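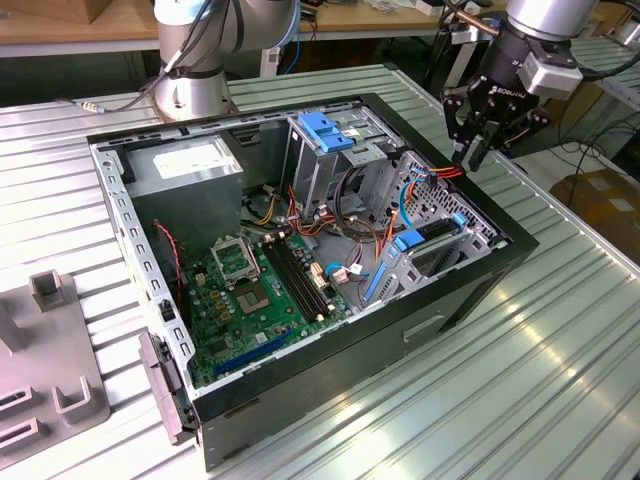

# Stripping a retired tower: order of work and what to keep

Talk notes, Hitano bench session, 2020-04-07. Slot is 67 minutes including questions. Aim to be off slide 4 at the halfway point.

## Slide 1: Scope

- Audience is bench staff at Wullelthorpe and anyone who signs parts into stores. Assume they can use a screwdriver. Don't assume they have taken a tower down to bare metal.
- Talk covers desktop towers only. Laptops and all-in-ones are in the July session.
- Say at the start: the goal is reusable parts and clean scrap streams. Speed comes second.

## Slide 2: Before the panel comes off

- Power cord out. Hold the front power button for 6 seconds to drain what is left in the supply.
- Read the asset tag and enter it in Brurnance before any part leaves the case. Once the board and the shell are in separate bins the record can't be rebuilt.
- Lay the tower on its side, open side up. The board is then flat and the screws stay where they fall.
- Wrist strap on, clipped to bare metal on the chassis. Paint doesn't count.

## Slide 3: Orientation

Back to the opening slide. Leave it up for this section and use the pointer.

- Power supply first. Silver housing, upper left, white label on top. The label carries the ratings, and stores will refuse a supply without one.
- Green board below it. Point out the socket: empty, retention bracket standing open, pins exposed. Stop here for a minute.
- Exposed pins are the most common way we lose a good board. A sleeve or a loose cable end dragged across them is enough. Fit a socket cap before doing anything else in the case. Caps are in the drawer marked Bright, 100 to a bag.
- Memory slots are the two black ones to the right of the socket. Both empty. White latches at the ends: check that they move and spring back, and log a broken latch as a fault.
- Blue on this chassis mostly marks things you release or slide: the tab on the drive cage, the clip and the long rail at the drive bay. The exception is the blue expansion slot on the board. Somebody always pulls at it.

## Slide 4: Cable order

- Unplug at the board end first, then at the drives. Working from the supply outward leaves live tangles under the cage.
- Main power connector: press the latch, rock it along its long axis, pull straight up. No pliers.
- Orange, red, yellow and black are the usual supply colors: 3.3 V, 5 V, 12 V and ground. On a branded supply, read the label and meter it before you trust the color.
- Fan leads are thin and get missed. Trace the red-and-black one along the left wall on the slide. Forget a lead like that and the header comes off the board with it.
- Tie the freed bundle back over the supply. Don't cut it.

## Slide 5: Removal sequence

1. Socket cap on.
2. Expansion cards and memory, if fitted.
3. Drives, with their rails. Rails stay with the chassis type and go in the same bag.
4. Drive cage, using the release tab. If it sticks, look for a screw on the underside.
5. Power supply. Support it with one hand while the last screw comes out.
6. Board. Lift by the edges, connector side clear of the rear plate.
7. Plastic latches and trim from the shell.

Question that usually comes up: why does the supply come out ahead of the board? It overhangs the board on a lot of cases, and a dropped supply will crack one.

## Slide 6: Sorting

- Three bins for metal: painted steel, bare steel, aluminum. Magnet test if unsure.
- Boards go flat in antistatic bags, one per bag.
- Loose plastic latches: keep if whole. They break more often than anything else on the shell and we can't order them for older cases.
- Drives never go in a bin. They go to the locked cabinet and get signed for, working or dead.

## Slide 7: Faults from the last audit

- 3 boards returned from stores with bent socket pins. All 3 were logged without a cap.
- Rails bagged with the wrong chassis type.
- Supplies stored with labels facing the shelf. Label out, please.

## Questions

- If asked about thermal paste: isopropyl and a lint-free wipe, with the processor out of the socket.
- If asked about swapping cases between sites: refer to the stores procedure. Bring two printed copies.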